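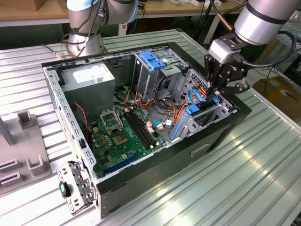

Orhun Gökçe

OK, who else is watching Urnbridge?? I only put it on because my sister wouldn't stop texting me, and I tore through 5 episodes before I remembered to eat. It's a slow small-town mystery, two sisters running a ferry, everyone lying about the same storm. I usually bail on that stuff by the second commercial break. Not this time! The dinner scene in episode 3, where the mother just keeps passing the potatoes while everybody yells, might be my favorite thing on TV this year.

Please no spoilers past 5.

Maeve Cullinane

Yes! I'm all caught up and I will behave. The potatoes!! I rewound it twice.

I do think the pilot is a mess, though. Way too many people get introduced at the ferry dock, and I spent half of it thinking the sheriff and the dentist were the same guy.

Laine Grīnberga

Going to be the grump. I quit after 2. Everybody whispers, every room is dark, and the younger sister makes choices no living person would make. If you want this kind of story done right, go back to Drergate. First season only.

Orhun Gökçe

Laine, I love Drergate too (I own the box set, I wore a Drergate shirt to a wedding), but it never once made me laugh, and Urnbridge does it constantly. The whole bit with the church raffle? The goose?
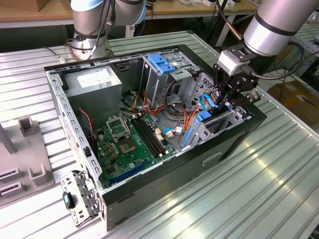 And the whispering gets a lot better once Keane shows up in episode 4, because that man has one volume and it's LOUD. Give it two more, seriously. If you still hate it I'll drop it.

Pirjo Heiskanen

Keane is the reason I nearly quit, lol. He's in a different show from everyone else. Great theme song, though.

Amra Todorova

I'm with Orhun on Keane and with Maeve on the pilot. Same writers as Trindadow, right? That one also took forever to get moving and then had me yelling at the couch.

Maeve Cullinane

Same head writer, different everybody else, I think. New one's on Tuesday. Laine, are you in?

Laine Grīnberga

Fine. I'll watch 3 and 4 this weekend. If the goose isn't funny I'm coming back here to complain.

Orhun Gökçe

YES. Start with the captions on, it helps with the dock people. Goose is near the end of 4.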